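Melamine or plastic plates for a holiday let?

Page 1 of 2

duman_lets
We're refitting the kitchen in a small cottage (sleeps six) before the December bookings. The last set of china lost a plate nearly every changeover. I'm thinking of going to coloured plastic for everyday and keeping a few proper plates in the top cupboard. Has anyone done this, and did guests complain?

Flurkutum
Did it two years ago. No complaints, a few comments that it felt like camping. Pink and blue get used most at ours, the white ones look grubby after a season of curry and beetroot.
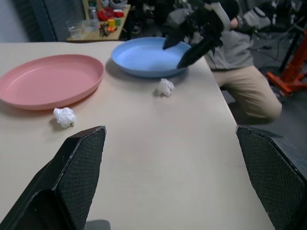

Pink and light blue plates, plus two tissues.

Check they're dishwasher safe on the top and bottom rack. Ours only say top rack and guests don't read labels.

Allberg247
I'd disagree with plastic altogether. Knife marks show within months and people notice. If you charge proper rates, people expect proper plates. Buy cheap white china from a catering supplier and treat breakages as a running cost. I keep a spare dozen in the shed.

duman_lets
Fair point about the knife marks. The table is pale too, so whatever goes on it will stand out. I don't want to be replacing the table as well.

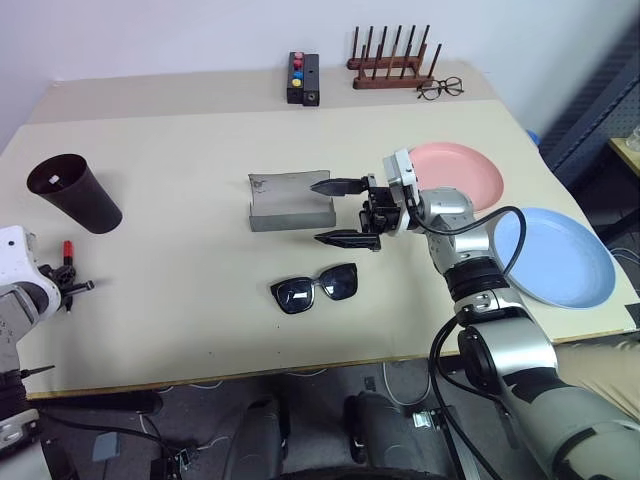
The other thing is storage. The cupboard next to the cooker is shallow and anything wider than a dinner plate stops the door closing. So whatever I buy has to stack low. I measured the old china stack and it only just went in.

Clakari
Plastic stacks no better than china in my experience, the rims are thicker. Ferhat Ateş, who does our changeovers, prefers china as it dries properly in the machine. Plastic comes out wet and he has to towel every piece.

Flurkutum
True about the drying. Open the door when the cycle ends and leave it ten minutes. Not perfect.
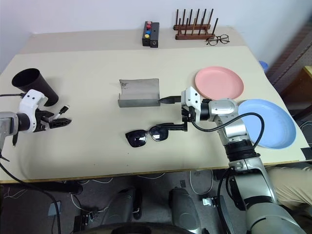 Page 2 of 2

Allberg247
Ten minutes on a changeover day is ten minutes I haven't got.

duman_lets
Going with white china for six and plastic for the children. Will get tumblers at the same time. Any views on plastic tumblers?

Clakari
Yes, avoid the clear ones, they go cloudy.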